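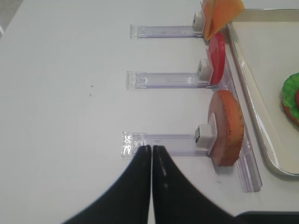 The fingers closed by themselves when the cable was moved, and they closed hard, one operator in the Cokell test room told us in December. The same operator wrote in the room log that the stop button was pressed at once and that the fingers stayed shut until the power was taken away.

Eltico asks all users of the Suvarna tabletop workstation to stop automatic operation

COKELL, Jan 20, 2022 - Eltico announces today a safety notice for the Suvarna tabletop workstation. The notice concerns the two-finger gripper and its control software. All 147 workstations delivered until now are included. We ask the users to stop automatic operation and to keep hands away from the fingers whenever the power is on, until the corrected software is installed.

No injury has been reported to us. In the Cokell case the operator was placing a replica tomato slice back in its clip, and the left hand was between the fingers and the holder. The operator pulled the hand back in time. The slice was broken.

What the workstation does

Suvarna is used for practicing and measuring food assembly tasks. The gripper takes replica food pieces from clear holders with white clips and stacks them on a serving tray. The pieces stand on edge in the clips, close to one another, so the fingers must come in narrow and open only a little. This is a good test for a gripper, but it also means that a person who refills the clips works in the same small space as the fingers.

What went wrong

The gripper receives its commands through a cable which passes along the wrist of the robot. When the connection is lost for a short moment, the gripper should hold its last position and wait. In the software now in use, it does this correctly only if the interruption is shorter than 800 milliseconds. After a longer interruption the gripper starts again, looks for its zero position, and closes completely to find it. During this movement the force limit which the user has set is not yet loaded, and the fingers close with the full force of the motor.

There is a second fault, and we consider it the more serious one. The stop button on the table stops the arm. It also sends a stop command to the gripper, but a gripper which is looking for its zero position does not read commands. For this reason the button had no effect on the fingers in Cokell. Our manual says on its first page that the button stops all movement. That sentence was wrong and we have removed it.

How it was found, and what we did late

The first message from the test room arrived in December. Our support desk answered that the cable was probably damaged and sent a new one. The new cable was installed and the fault came back. Only after the second message was the matter given to our engineers. We should have asked for the log file the first time. The support desk has now the instruction to pass every report of unexpected movement to engineering on the same day, also when a simple cause seems likely.

We then asked the test house Virkar to repeat the fault on its own workstation, with the same holders and the same replica pieces. Virkar ran 2,000 pick cycles with the old software and interrupted the connection on purpose in each one. Every interruption which was longer than the limit was followed by the closing movement. Virkar noted also that the arm did not move during any of them, so a person looking at the arm had no warning.

With the corrected software Virkar ran another 2,000 cycles in the same way. The fingers stayed in position in all of them. The zero position is now searched only after the user confirms it on the screen, and with the lowest force setting. The stop button now cuts the motor current of the gripper directly, for which a small relay must be added under the table.

Virkar remarks in its report that the relay was tested on one workstation only and that it recommends a longer test. We agree with this. The longer test has started and we will publish its result, whatever it is.

What users should do now

Please switch off automatic operation. Before you refill a clip, take a piece out of the fingers or change a holder, turn the main switch to off and wait until the light on the gripper is dark. Pressing the stop button is not enough.

Please look at the cable at the wrist. If it is stretched when the arm is in its lowest position above the table, loosen the first cable tie. A stretched cable does not cause the software fault, but it makes the interruptions more frequent.

If the fingers have ever closed without a command, please write to us, even if it was a long time ago and nothing was damaged. Send the log file if you still have it.

The software can be installed by the user. The relay must be installed by our technicians, and the visit is free of charge. Workstations in which a person refills the clips by hand will be visited first. Automatic operation may start again only when both parts are installed.

The older Suvarna gripper with suction cup has a different controller and is not included in this notice.

We apologize to the operators in Cokell, and to all users who must now interrupt their work.

About Eltico

Eltico develops tabletop workstations and grippers for training and testing of assembly tasks.

Contact: Eltico press office. For technical questions, please use the Suvarna support desk and write "gripper notice" in the subject line.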